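A morning with the garment cell at Flurnum

Visit report, 16/05/2018

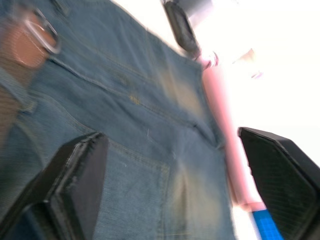 Our group came to Flurnum to learn how they keep one handling cell in good order. We have a similar plan at Parell for September, and we wanted to see the boring side of it before we buy anything. The cell handles used clothes for a sorting line. It picks up a garment, turns it, and lays it down again so that a person can judge its condition from both sides.

The setup is smaller than I expected. There is one arm with a two-finger gripper and a small camera at the wrist. The fingers are black, and the inner side of the finger has a flat pad with a fine crosshatched pattern. Our host explained that this pad is the part they think about most. The arm itself they grease and check by the calendar, and it gives little trouble. The pads collect lint, and after some time the pattern is full and the cloth begins to slide.

The cleaning routine is simple. At the start of each shift the operator stops the cell, locks the door switch and brushes both pads with a dry nylon brush, always along the lines of the pattern. Alcohol is allowed only for sticky dirt. They used it every day in the first months, and the pads became hard. Every 64 hours of running the pads are taken off and compared with a new one. A pair lasted 1,710 picks in their worst week, when the material was mostly heavy denim with metal parts, and much longer with shirts.

Jeans are the difficult customer here. A back pocket has a stitched edge, and if the tip of the finger comes down near it, it can catch under the edge and lift only the pocket. A belt left in the loops is worse, for the buckle makes one end heavy and the garment swings. For this reason they have a separate program for jeans with a slower approach and a lower closing force. I asked why they do not remove the belts first. The answer was that they tried, and it needed one more person.

The second half of the visit was about alignment. The fingers are fixed with screws to a carrier, and after a hard contact with the table one of them can sit a little lower than the other. They check this with a steel gauge made in their own workshop. The allowed difference is 3 tenths of a millimeter. If it is more, they loosen the carrier, press both tips on the gauge and tighten again crosswise – never one side completely and then the other. The whole job takes 5 minutes when the tools are in place.

The control cabinet was supplied by Voltix, and the cable to the wrist camera is a type they buy from Nasr. The cable breaks always at the same point, behind the last clamp. They now leave a wider loop there and keep one spare cable hanging inside the cabinet door. I made a note of this for our own drawings.

Two questions stayed open for me. We did not see how the cell behaves with knitted clothes, and the maintenance log is still on paper, so it was difficult to compare the months. Flurnum promised to send us a copy of the pad records and the drawing of the gauge.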